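Open-ended play and the people who sell it

My sister-in-law Yanling Bai forwarded me a newsletter last week with the subject line "Why your child has too many toys." I read it on my phone in line at the pharmacy. By the second paragraph it was recommending that I buy some toys.

I have been watching this corner of parenting for a while now, and I am getting grumpy about it. The pitch goes like this. Toys with batteries and lights do the playing for the child. Plain toys leave room for imagination. So get rid of the first kind and get the second kind, ideally from the shop linked at the bottom, where a box of plain toys from a company called Brorau costs $80 before shipping.

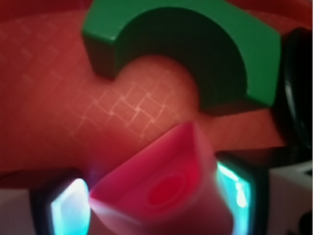 Page last changed: 11/27/23

I like blocks. I grew up with blocks. A green arch is a bridge, then a cave, then something to throw at your brother. What I doubt is the claim that comes attached, which is that a kid who has the right blocks by age 2 will turn out more focused, more patient and better at math. I asked for the source. The newsletter pointed to a blog, the blog pointed to a talk, and the talk was given by Clamgate, who make a competing set of blocks.

Chinyere Okeke, who taught preschool in Trisbridge before she moved into the office, wasn't impressed when I brought this up. She said the kids in her room played with whatever was closest to the rug. One winter it was a box of jar lids. She also said, fairly, that parents wanted to be told something, and "it mostly doesn't matter" is a hard thing to write on a conference form.

Then there is rotation. You are supposed to put most of the toys in the closet and bring out six at a time, swapping them on a schedule. I tried it. I kept it up until the second swap, when my son went into the closet and got the truck he wanted. The newsletter says this means I had not "curated with intention." Maybe. It might also mean he knew where the truck was.

And the buttons. According to the newsletter, anything a child can press is a kind of slot machine. I pressed buttons all day as a kid (elevators, calculators, my grandmother's blender) and I have a job and a library card. If somebody has a decent study on this I will read it, but "dopamine" dropped into a sentence with no citation isn't one.
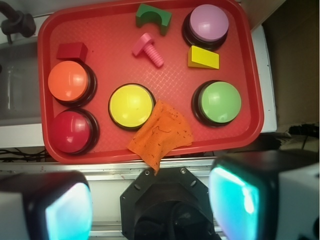

Buttons and small toys on a red tray.

The part that bothers me most is the tone. The advice is always written as relief — you can stop now, you can have less — and then it hands you a list. My neighbor Guilan Feng counted the checklist in the paid version and got to 2,562 words. She has twins. She read it at night instead of sleeping.

I'm not going to tell anyone to keep or toss anything. We gave a bag away in the fall and my son asked for one thing out of it, a plastic horse I would have sworn he had never touched. Yanling is hosting in December and has already asked what he wants. I said tape. He really does like tape.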